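Better Laundry Folding Takes With Hand-Held Grippers: Tips That Save the Day

From the Household Tasks pages at Flulenix

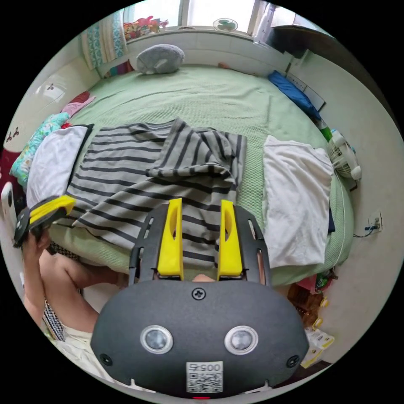 Folding on a bed is my favorite job to record, and I will defend that to anyone! You get a big soft work area at a friendly height, cloth that behaves a little differently every time, and you can do it in any home without moving furniture. I keep shirts in my kit with a bold pattern if I can, and stripes are the best of the lot. Take a light gray shirt with black stripes on a pale green sheet, one side lying flat and the other bunched up and twisted. You can tell where the fabric turns just by following the lines, and so can whoever reviews the take later. A plain green shirt on that same sheet would be a headache.

These tips come out of our Gkikas folding set, which closed in April at 1,136 takes, of which 900 went through to training. Most of the ones we dropped had small, boring problems, and nearly all of those can be fixed before you press record.

Before you start

Smooth the sheet first, all of it, right out to the corners. A ridge in the bedding under a sleeve gets pinched along with the sleeve, and then you are folding the bed.

Wipe the fingers with a barely damp cloth and let them dry. Lint builds up faster than you'd think, especially after towels, and a linty fingertip slides off thin cotton.

Open and close each gripper all the way a few times before the first take. If one feels stiff or gritty, swap it now. Write down which unit is in which hand — the number on the sticker is enough — and keep it that way for the whole session. If you do swap partway, start a new session in Skonivine so the two don't get mixed.

Straps and loose sleeves: tuck them up or shift them behind you. A dangling strap can drag over the cloth you just laid flat, and you'll feel very silly the third time it happens (I did).

Leave the room lived in. Pillows, toys on the windowsill, a fan, the pile of things you haven't put away, all good. We want homes that look like homes. Just keep the folding patch itself free for the piece you're working on, and turn a fan away from it if it's running. A breeze under a T-shirt makes for a lively take and a useless one.

Setting up the shirt

Vary the start! This is the one I get most excited about. If every shirt begins neatly spread with its collar at the top, the model learns neat shirts and falls apart on anything from a real basket. My rotation goes like this:

Spread flat, face up
Spread flat, face down
Half folded, with one side bunched
Dropped from waist height and left alone
One sleeve inside out (sparingly, these are slow)

Do the dropped ones with your eyes on something else. People who watch the shirt fall tend to nudge it.

During the fold

Go in low and from the side, with one finger sliding under the hem and the other coming down to meet it. Poking straight down from above pushes the cloth away, and you end up chasing it across the bed.

Pinch, pause a beat, lift. The pause helps the person marking up the take find the grasp.

Pinch two layers only when you mean to. On a thin shirt it's easy to catch the back along with the front, so lift an inch and check before you commit to the fold.

Use both hands for big moves. One gripper can hold a shoulder while the other brings the hem up, and the shirt keeps its shape. When I switched to working that way, my average fold came down to 49 seconds and my wrists were much happier.

If you drop the cloth, carry on. Pick it up again with the grippers and finish the fold. Recoveries are gold! The only takes I throw away on the spot are the ones where I reached in with bare fingers to help.

Keep your head and shoulders out from between the work and the window. Daylight is lovely on fabric, but your own shadow moving over the stripes is not. Late morning works well in my place. Yours may be different, so do a short test and look at it on a proper screen.

Towels are a separate job

It's tempting to grab the towel that's already lying there and fold it in the same take. Save it for its own. Towels are thick, they hold a crease, and they want a wider opening and a slower close. I do a block of shirts, then a block of towels, and I clean the fingers in between.

Wrapping up a session

Play back the first take and the last one before you put anything away. If the last looks sloppier than the first, you went on too long. For me the limit is 2 hours with a good break in the middle.

Name the garment plainly in your notes: "shirt, striped, short start pile" beats "item B." Add anything odd, such as a missing button or a stretched neck.

Charge both grippers, even if only one is low. Then send the session to the Stuvon folder the same day, while you still remember which take had the phone ringing in it.

Next page: socks, and why I do them on a tray.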